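Why does a plate have a rim?
Clay, glaze and fire: how our dishes are made

Written by Wenceslao Contreras for young readers

Today you have probably eaten from a plate. Maybe it was at breakfast, maybe at school. You looked at the food and you did not look at the plate, and this is normal. But a plate has a long story, and a big part of this story happens under the ground and inside a very hot oven. I will try to tell it slowly.

What did people use before plates?

A very long time ago people ate with their hands from one shared pot, or they put the food on a big leaf. In some countries a banana leaf is still used for this, and it works very well, because it is wide and smooth and you do not have to wash it up.

In England and France, in the time of castles, people often ate from a thick slice of old bread. This slice was called a trencher. The bread was hard, so it could hold meat and gravy for a while, and slowly it drank the gravy and became soft. At the end of the meal you could eat the trencher yourself, or it was given to poor people or to the dogs. Later there were trenchers made of wood. Some of the wooden ones were square, with a small round hollow in one corner for salt.

Rich people had plates made of silver, and others had plates made of pewter, a grey metal with a lot of tin in it. Pots and bowls from clay were known for thousands of years already. The oldest pieces which scientists have found come from China, and they are older than any farm in the world.

What is clay?

Clay is a kind of earth. It starts as rock. Rain, ice and wind break the rock for a very, very long time, until the pieces are so small that you cannot see one alone with your eyes. These pieces are flat, like tiny playing cards. When there is water between them they can slide over each other, and this is why wet clay can be pushed and pulled into a shape. When the water goes away, the little cards cannot slide any more and the clay keeps its shape.

If you have a garden, you can make a small test. Take some earth from deep down, add a little water and roll it between your hands like a sausage. Now bend the sausage into a ring. If it breaks at once, you have mostly sand. If it bends nicely and does not crack, you have a lot of clay in your garden. Wash your hands afterwards!

Clay can be red, brown, grey, yellow or nearly white. The red kind has iron in it, the same metal that makes an old nail go rusty. The very white kind is called kaolin, and it is used for porcelain. In China they knew how to make porcelain for many hundreds of years before anybody in Europe could do it. European kings paid a lot of money for it, and their scientists tried many wrong recipes. One of the wrong recipes was with ground glass.

How do you make a plate?

My neighbour Nerys Pumphrey is a potter. She has a workshop behind her house with a wheel, many buckets and a kiln. A kiln is an oven for clay (some people say "kill" and some people say "kiln", and Nerys says both). I went there one afternoon in September and I asked her to show me everything from the beginning.

First she took a lump of clay and pressed it on the table again and again, as a baker does with dough. This is called wedging. It pushes the air out. Then she threw the lump on to the middle of the wheel. Potters really say "throwing" for this work, although after the first moment nothing flies. The wheel turned, her hands were wet, and she leaned on the clay until it stopped wobbling. She told me that this part, the centring, took her a whole winter to learn.

A plate is more difficult than a cup. I did not expect this! A cup has walls that stand up, and round walls are strong. But a plate is wide and flat, and wide flat clay likes to bend while it dries. So Nerys pressed the middle of the plate several times with her hand, from the centre to the outside and back again. When the clay is pressed well, it stays flatter.

After this comes waiting. The plate dries for some days under a sheet of plastic, so that the outside does not dry much faster than the inside. When it feels like hard cheese, the potter turns it upside down and cuts a small ring on the bottom. This is called the foot. You can find it under many plates if you look in your kitchen cupboard. Often the foot has no shine and feels rough under your finger.

Into the fire

Now the plate is dry, but if you put it in water it becomes mud again. It has to be fired. In the first firing the kiln gets hot slowly, because there is still a little water hidden in the clay. If the water turns into steam too quickly, the plate can burst. After this firing the plate is hard, but it drinks water like a sponge. You can hang a drop on it and see it disappear.

Then comes the glaze. Glaze is a thin soup made of powdered minerals and water. The potter dips the plate in it for a moment, and the plate drinks the water and keeps the powder on its skin. When I saw it, I thought it looked like a biscuit with flour on it. The foot has to be wiped clean. If some glaze stays there, it melts and the plate is glued to the shelf of the kiln.

In the second firing the powder melts and becomes glass. So a glazed plate is really clay with a thin coat of glass around it. The colours come from metals. Copper often gives green, cobalt gives a strong blue, and iron can give brown, yellow, black or even a soft grey-green, depending on the fire. Before the firing many glazes look pink or grey, so the potter has to remember which bucket is which. Nerys writes it on the lid.

Her friend Osamu Kaneko keeps a notebook of glaze tests. Every test is a little tile with a number on the back, and the last one I saw was 1549. It was a green. He said he is still not happy with it.

Are all plates made from clay?

No. Some are made from glass, some from metal with enamel on it, and these are good for camping. Some are made from paper and are used one time. There are plastic plates, which are light, and for many of them you should not use the microwave oven. There are also plates in which bamboo powder is mixed with a kind of plastic. If you want to know about your own plate, turn it over (without food on it) and look if there is some writing.

And why the rim?

At last we come to the question from the top of the page. Many plates have a raised edge all around, and it has several jobs.

The first job is easy. The rim stops the sauce and the peas.
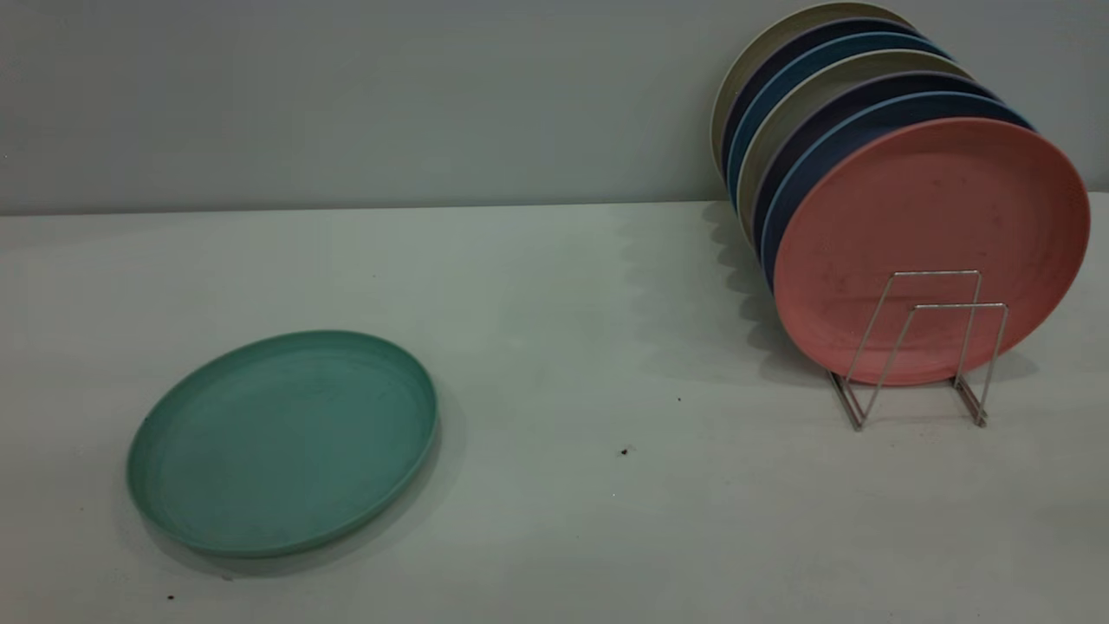 The second job is for your fingers. When somebody carries a hot dinner to the table, the thumb needs a place which is not in the potatoes. The edge is also often cooler than the middle, where the hot food lies.

The third job you cannot see so easily. A raised rim makes the plate stronger. You can try this with a sheet of paper. Hold it flat by one side and it hangs down sadly. Now fold up the edges a little, like a tray, and hold it again. It is the same paper, but it bends much less. A rim does the same thing for a plate, in the kiln and also in your cupboard, where it may have a heavy pile of other plates on top.

There is one more reason, and cooks like this one. An empty ring around the food makes the meal look tidy. Tomos Gwilliam, who cooks at our village school, puts the carrots in the middle and leaves the edge clean, even if the children mix everything together two minutes later.

Plates can tell us about the past

A plate breaks easily, but the broken pieces do not rot. Wood rots, cloth rots, bread is eaten, and the pieces of pottery stay in the ground for thousands of years. A broken piece is called a sherd (or a shard, you may use both). People who dig for old things are very glad to find them. From the shape, the clay and the colour they can often say when the plate was made, and sometimes where. If a sherd from a far country is found in an old English field, then somebody carried that plate over the sea.

When I was a boy I found a blue and white piece near a river, as big as a coin, with a bit of a painted bridge on it. I still have it in a matchbox.

Something to try at home

Make a pinch plate from air-drying clay. You need clay as big as an orange, a little water and an old cloth.

Put the cloth on the table, and the clay on the cloth. Roll the clay to a ball and press it flat with your palm, as thick as your finger. Turn it often so that it does not stick. Then go around the edge with your thumb and first finger and lift it a little at a time. Do not hurry, or it cracks. If you see a crack, put a drop of water on it and rub it softly.

Let it dry for two days, and turn it over after the first one. You can paint it then. Please do not eat from it, because it has no glaze and cannot be washed, but it is very good for buttons, shells or the key of your bicycle.

New words

Trencher – an old kind of plate, first from bread and later from wood
Wedging – pressing the air out of clay
Kiln – a very hot oven for clay
Glaze – the thin coat of glass on a plate
Foot – the small ring under a plate
Sherd – a broken piece of old pottery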